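MOLLOMO SOLID WASTE DISTRICT
Board of Directors
Regular Meeting, July
Minutes

1. Call to Order

The Chair called the regular meeting of the Board to order at 6:30 p.m. in the hearing room of the District office on Onyshchenko Road. A quorum was present. The Clerk noted that the agenda had been posted at the office, at the transfer station and at the Trolska town hall.

2. Approval of Agenda and Prior Minutes

The Vice Chair asked that the item on household textiles be heard before the hauling contract so that members of the public with an early departure could speak. There was no objection. The agenda was approved as amended. The minutes of the June meeting were approved with one correction: under Item 5, "leaf bags" should read "leaf bags and bundled brush."

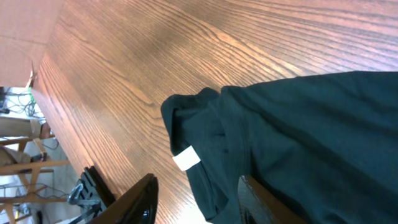
Posted by the Office of the District Clerk
Filed under: Board Minutes, Textiles, Hauling

3. Public Comment on Items Not on the Agenda

A resident asked when the potholes at the lower entrance to the transfer station would be filled. The District Manager answered that the lower entrance belongs to the county as far as the gate, and that the county has been notified twice. The Board directed the Manager to write again and to copy the Board on the letter.

A second resident objected to the noise of the glass container being emptied before 7:00 a.m. The Manager stated that the morning schedule does not allow emptying before that hour and agreed to check the gate log. The resident was asked to leave a telephone number with the Clerk.

4. Household Textile Collection

The Manager presented the staff report on adding clothing, linens and towels to the materials accepted at the transfer station. At present, textiles brought to the station are treated as household trash. Staff proposed a separate drop-off point beside the cardboard bay, open during regular station hours and free of charge to permit holders.

Under the proposal, residents would bring textiles clean, dry and bagged. Shoes would be accepted if tied in pairs. Items soiled with oil, paint or solvent would continue to go into the trash. Staff would not sort on site. The bags would be weighed, logged and held under cover until pickup.

The Manager reported that two outlets had been approached. The first would take only clothing fit to wear and would leave the remainder with the District. The second would take all bags unopened but requires a minimum pickup of 88 bags. Staff recommended the second outlet on the ground that the District has no indoor space for sorting. The covered area beside the cardboard bay can hold 200 bags when stacked on pallets.

A Director asked whether the drop-off would compete with the clothing room run by the churches in Trolska. The Manager replied that the clothing room had been consulted, that it is often obliged to turn away winter coats in summer, and that it had asked the District to print its hours on the new signs. The Director requested that this be made a condition of approval.

Another Director raised the matter of rain. The bay roof leaks at the north end, and bags left there over a weekend would be worth nothing to the outlet. The Manager acknowledged the leak and said the repair was already in the maintenance budget but had been put behind the work on the scale house.

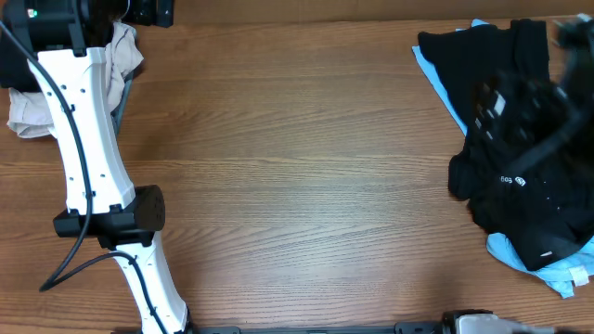
He added that the order of the two jobs could be reversed without added cost, provided the roofing contractor was told before the end of the month. The scale house work consists of a new door, a window seal and interior paint, none of which affects the accuracy of the scale. The Board agreed by consensus that the roof should come first.

Discussion turned to the wording of the signs. Staff had prepared a draft listing accepted items in four groups: clothing, bed and bath linens, curtains and tablecloths, and paired shoes. The Vice Chair found the draft too long to be read from a car window and asked that the list of items not accepted be moved to a second sign. A Director asked that "torn or worn is fine" be added, as many households believe that only good clothing may be brought. Staff accepted both changes. The signs will also state that pillows, carpet and mattresses are not textiles for the purposes of the program.

The Chair asked whether staff hours would rise. The Manager estimated that the attendant on duty could handle the weighing and logging within the present schedule, except in the weeks after the spring and fall cleanup days. He asked for authority to bring in part-time help in those weeks, to be charged to the existing seasonal line. Several Directors wished to see the log sheets from the first season before any such charge became permanent.

The Chair then opened the item to the public. 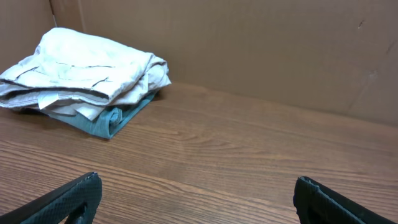 Households without a car would get very little from the program as written, a Trolska resident told the Board, and the District should consider a pickup day for textiles at the curb, even if only twice a year. The same speaker asked that apartment managers be allowed to bring bags on behalf of tenants without holding a separate permit for each unit. A further speaker supported the second request and said that most of what is thrown out when tenants move consists of bedding.

The Manager responded that curbside textile pickup falls outside the current hauling contract and could be raised in the coming negotiation. On the matter of apartment buildings, he saw no difficulty in issuing a single building permit. The District Counsel advised that the permit rules allow this by administrative order, and that no change to the bylaws is needed.

Motion: To approve the household textile drop-off as presented, on condition that the clothing room hours appear on the signs, that the bay roof be repaired before the first bags are accepted, and that a building permit be made available to apartment managers. Moved and seconded. The motion carried unanimously.

5. Hauling Contract

The Manager reported that the contract with Proson for the removal of household trash and mixed recycling expires at the end of the calendar year. Proson has offered an extension on the present terms, with a change in the fuel adjustment. The Manager recommended that the Board seek proposals from other haulers before replying.

A Director spoke in favor of the extension and cited the record of on-time pickups. Another Director observed that 56 written complaints about missed or late containers had been received at the office since the contract began, and asked that these be sorted by site before the next meeting. The Manager agreed to provide the list.

Counsel advised that the Board may seek proposals without giving up its right to extend, so long as notice is given to Proson in writing.

Motion: To direct the Manager to issue a request for proposals for hauling services, to include as a separate line the cost of curbside textile pickup twice a year. Moved and seconded. The motion carried with one vote opposed.

6. Compost Site

The Manager reported that finished compost is available to permit holders and that the screening machine has been returned from repair. Residents loading by hand are asked to use the east pile. A Director reported bits of plastic in a load taken in June. Staff will post an attendant at the brush gate on Saturday mornings during the fall.

7. Correspondence

The Clerk read a letter from the Trolska school district asking for a tour of the transfer station. The request was referred to the Manager. A letter on permit fees for seasonal residents was received and placed on file.

8. Adjournment

There being no further business, the meeting was adjourned at 8:40 p.m. The next regular meeting will be held in August at the same place and hour. Copies of the staff report on textiles may be obtained from the Clerk during office hours.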